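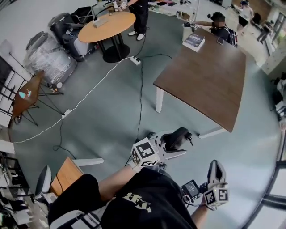 A Tungate in each hand, marker cubes on top.

Tungate hand-held grippers, pair: four weeks on

Verdict first, for those who skip to it anyway: 4 out of 5, and I'd have them over the Leung pair we used until January.

The Leungs had a stronger squeeze and the balance of a full kettle. The Tungates you can hold out at arm's length for a decent stretch before your shoulders file a complaint. The black rubber pads on the fingers have a good bite. Mugs, book covers and a slippery bag of screws all came up first go. A single sheet of paper did not, and I have stopped asking.

Tracking comes from the printed cubes, and it holds up well so long as you keep them in view. Turn your wrists inwards, as any normal person does when opening a jar, and one cube hides behind the other. Nusrat Abbasi recorded 1,053 grasps over the trial and had to bin 36, nearly all of them jars.

My grumbles are with the cable, which loops out by the wrist and catches on sleeves — wear a T-shirt — and the manual, which gives five pages to unpacking and one line to calibration. Chak-lun Lau got there by trial and error and has written it on a sticky note, now our most valuable document.

Spare pads are sold only in sets of four. Each pair of fingers takes two, so at least the sums work.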